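Workshop notebook, December
Job 1718, the Stavau reprint: paper curl, continued

8:40 a.m. Hygrometer by the door says 60. Hygrometer by the press says something else, and I have stopped asking them to agree. The radiator came on overnight with its usual noise, and the stock I left out has taken on the shape of a shallow canoe. The stock still in its wrapper is flat. There is a lesson in that, and I wrote it down last winter, two pages before the one with the coffee on it.

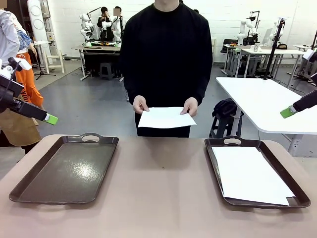 3 min read

For whoever picks this up after me: Stavau want their seed catalogue reprinted in the original two colours, dark green and a brown they call "bark". The first pass (green) went down fine. The second pass wandered. By the bottom of the pile the brown sat so far left of the green that the turnips looked like they were leaving the page. We blamed the press, then the lays, then each other, in the traditional order.

What I tried this morning, and how it went:

Turned the curled sheets face down under a board. They flattened, and then curled the other way out of spite.

Fanned a handful and let them hang on the drying line. Better, but the line holds very few, and the clips leave a mark that Stavau will notice because Stavau notice everything.

Let a small pile sit open in the press room for an hour before feeding. Register held for the whole pile. Very annoying, as it requires no skill and costs nothing but the hour.

Grain direction checked with the tear test. It's long grain, as ordered from Illoveo, so I owe Illoveo an apology for the tone of my last email. I may leave it until the invoice is settled.
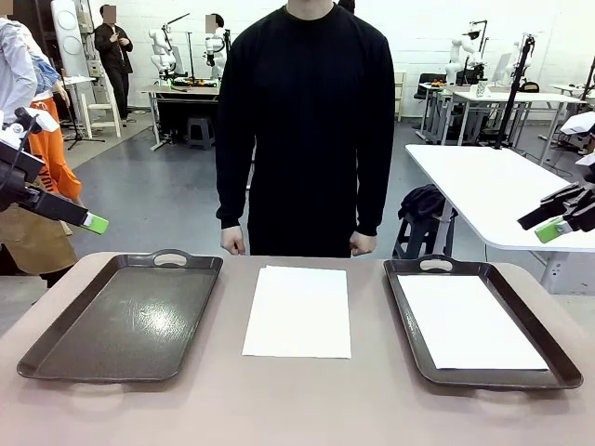
Ink, briefly

The bark brown is still too red. Tikurov's chart has it with a touch of black, and their idea of a touch is evidently generous, so the first mix came out like gravy. Second mix: half the black, a bit more yellow, knocked back with transparent white. Drawdown looked good wet. Checked it again after lunch and it had gone duller, as they all do, but it sits close enough to the old catalogue that I had to turn both over to see which was which.

Note that the green under it is dry to the touch in the middle of the sheet and slightly less than dry in the heavy border. Do not stack high. I stacked high. There is now a ghost cabbage on the back of page six, quite a handsome one, on paper we can't bill for.

2:15 p.m. Fed the next lot with the room left alone, door shut, radiator off, everyone in toques. Stopped to check register every 10 sheets at first, then less often, then only when I felt guilty. The cross marks stayed on top of each other. I'm not going to write "fixed" because I wrote "fixed" last month and underlined it.

We have 400 good sheets to deliver, and the spoils pile is taller than I'd planned for. If we run short I'll have to go back to Illoveo, with the apology. 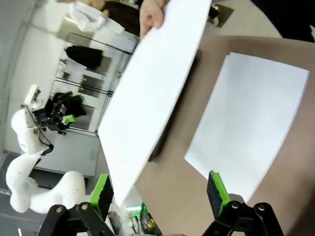 Added in the margin, different pen: the radiator is a red herring and the trouble is the damp coming in whenever the loading door is propped open, which happened all the way through the second pass, and could somebody please log the humidity at both ends of the room before we all catch cold proving a theory.

Fine. Both hygrometers to be read at the start of every pile, and the loading door stays shut until the brown is down. I have put a sign on it. I still think it's the radiator.

For tomorrow:
Wash up the rollers properly, ends included.
Unwrap the next lot first thing, ahead of the kettle.
Ring Motaung about the trim size, as their guillotine slot is booked and the proof still shows the old margins.
Find the other quoin key.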